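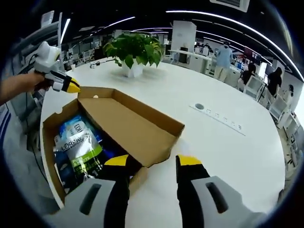 Donation boxes for the Gasthorpe winter market - what to put in, what to leave out

Started by vrebane
Dec 9, 2022

Hi all, Vaida Rebane here, doing the toiletries boxes again. Same drill as before, cardboard boxes, one per household, go out from the hall at Gasthorpe and then the van does Broltoslow. Target is 500 boxes. Last winter we gave out fewer and ran short on the Broltoslow side so I want to get it right.

Need to settle what goes in. My list so far:
shampoo or shower gel
toothpaste, brushes
tissues
soap
sanitary towels, separate bag, people can ask

Shout if anything is missing. Also need tape. Lots of tape.

---

mudlark_pete
Deodorant. Always the first thing gone off the table.

---

Tansy44
Razors? We had them at the church one and they went quick.

---

vrebane
Deodorant yes, good shout. Razors not sure, some boxes go to homes with little ones. Maybe on request like the towels.

---

oldgatehouse
Can I be the awkward one. Do we have to do boxes at all? Half of what's in a set box is no use to whoever gets it. My sister got one two winters back, three conditioners and she has a shaved head. Put it all out on tables and let people pick.

---

mudlark_pete
Tables means queues. You weren't there the year it rained. Boxes are quick, folk can take one and go and not be stared at.

---

oldgatehouse
I was there actualy. Queue was because the doors opened late.

---

Tansy44
Bit of both? Small box with the basics and a swap table by the door. Anything you don't want you leave, anything you fancy you take. We did it in February at Lukumay Road and the swap table was picked clean by the end.

---

vrebane
I like the swap table. Would need two people on it all day though. And it doesn't help Broltoslow, van is drop and go.

---

bikeshed_ron
What's the budget, out of interest

---

vrebane
1,000 pounds from the raffle plus whatever gets dropped off. 500 of that is already spoken for, van hire, and the hall want their money up front this time. So not loads. Branded stuff only if it's given to us, otherwise shop own.

---

bikeshed_ron
So a quid a box before donations. Tight. Kosano Wholesale do mixed cartons of soap and toothpaste, you have to ring them, website is hopeless. Ask for the damaged outers, nothing wrong inside.

---

Tansy44
Second Kosano. Check the dates on anything with sun cream in it mind, got a whole carton once that was out.

---

quietlane
New here, can I ask about face creams and that sort of thing. I've got a drawer full of unopened gift sets. Wanted or a nuisance?

---

mudlark_pete
Nuisance, sorry. Perfume sets me off something rotten and plenty of others too.

---

vrebane
Don't listen to Pete. Wanted! Just keep strong scented ones apart, they make everything else in the box smell. Swap table would be ideal for them.

---

oldgatehouse
See, swap table. Told you.

---

mudlark_pete
You said no boxes. Different thing.

---

bikeshed_ron
Tissues, are we doing pocket packs or the big cube ones? Cubes take up half the box. Pocket packs you can shove down the side.

---

Tansy44
Pocket packs. Cubes get squashed in the van and the cardboard splits. 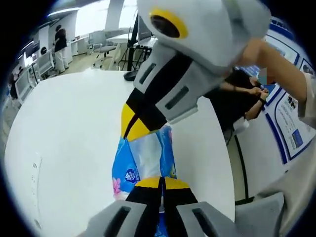

quietlane
Can half used bottles go in if they're clean?

---

vrebane
Sealed or unopened only please, we can't give out anything that's been started. Take the opened ones home or use them up.

---

oldgatehouse
Bit wasteful but fair enough I suppose.

---

bikeshed_ron
Who's packing? I can do mornings, not evenings. Back is bad so no lifting, happy to tape and label.

---

vrebane
Got 18 down for packing so far, could do with more for the last push. Ron you're on tape. Pete can you bring the trolley from the allotment, the one with both wheels.

---

mudlark_pete
It's got both wheels now. One's off a pram. Will bring.

---

Tansy44
Bottles stood up, lids taped, heavy stuff at the bottom. Last time somebody put shower gel in on its side and it went all over the toothbrushes. Nice clean toothbrushes though.

---

oldgatehouse
I'll do the swap table if it's happening. Morning half. Still think boxes are daft but there we are.

---

vrebane
Thank you, putting you down. So it's small boxes plus swap table at Gasthorpe, boxes only for Broltoslow. Ringing Kosano tomorow. Drop offs to the side door please, front one sticks.

---

quietlane
Will bring the drawer.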